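Losden Civic Reading Circle
Minutes of the May meeting, upstairs room, Nerach Hall

I'm taking the minutes again, so apologies in advance for the length. We got going a little after 7, once the chairs were out and the window had been persuaded to stay open. April's minutes were approved with one fix: I had written that the county charter was "adapted" when of course it was "adopted." Thank you to everybody who wrote to me about that. I got several emails!

1. The reading

We spent most of the evening on the jury, and specifically on why the people who wrote the Constitution thought it mattered so much that ordinary folks should sit in judgment. Everybody had read Article III, Section 2, and the Sixth and Seventh Amendments, and most people had at least looked at the Hamilton essay (Federalist 83, the long one - I will admit I skimmed the middle).

The discussion started with the complaints against the king. One member read out the line in the Declaration about "depriving us in many cases, of the benefits of trial by jury," and we talked about the admiralty courts, where a judge decided smuggling cases without any jury at all. I hadn't really connected that to the stamp and customs business before. It makes a lot more sense to me now why people were so mad.

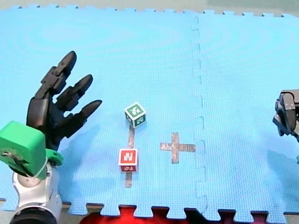 From there we got into whether a jury is supposed to decide only the facts or also whether the law is a fair one. This got pretty lively. One side of the table brought up the Zenger case from 1735, where the printer was plainly guilty under the law of libel as it stood and the jury let him go anyway. The other side pointed out, fairly I think, that the same freedom let all-white juries in later years turn loose people who had done terrible things. Nobody changed sides that I could tell, but I liked how carefully people listened.

I asked whether anyone had served. Most hands went up. The stories were mainly about waiting, bad coffee and parking, though one member told us about a civil trial over a drainage ditch that went 8 days, and she said she still drives out of her way to look at the ditch. Another member said he walked in annoyed and walked out feeling like he had done the most useful thing he'd done all year. A third said she had never once been called and would like to know what she was doing wrong.

2. The pocket guide

We have agreed on the title, finally: "Your Turn in the Box: Jury Service in Losden." The draft is at 4 pages and needs to come down a bit to fold properly. Two sections are staying as they are, the one on what the summons means and the one on asking to postpone. The history section is too long (I wrote it, so I'm allowed to say so) and I'll trim it before June.

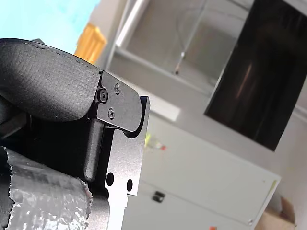
Close-up.

We talked about the print run. Tan Print quoted us for 200 copies on plain white stock, or the same number on cream for a bit more. The vote was for white. Several people wanted larger type, and I've promised to try it at the bigger size and see what that does to the page count. The library branch in Skalamside has offered to keep a stack by the front desk, and we'd like to ask the high school too.

There was a question about whether the guide should say anything on jury pay. We decided to say that it's small and to tell people to check their summons for the current amount, so we don't have to reprint every time it changes.

3. Courthouse visit

The clerk's office wrote back, very nicely, and they're happy to have us sit in on jury selection if there is one scheduled. They can't promise, as cases settle at the last minute all the time. We can bring as many people as we like, but phones have to be off and there's no talking in the gallery. That will be a challenge for some of us, me included. I'll send the details around when I have them.

4. Money and room

We're fine for the year. The room rent at Nerach Hall stays the same through the summer. The donation jar covered the cookies and left enough for a new pack of name tags. The old ones have lost all their stick.

5. Other business

A member asked if we could do something lighter in the summer, and after some back and forth we settled on the Northwest Ordinance, which I realize is not everybody's idea of lighter. It's short, anyway, and there's a good bit in it about schools. It also guarantees trial by jury, so we get to keep arguing.

Someone left a green umbrella under the coat rack last time. It's still there.

To do before June:
Me - trim the history section, try the larger type, write to the high school
Guide group - check the phone numbers on the back page
Everybody - read the Ordinance, all of it, with a pencil

We wrapped up a little before 9. Next meeting is in June, same room.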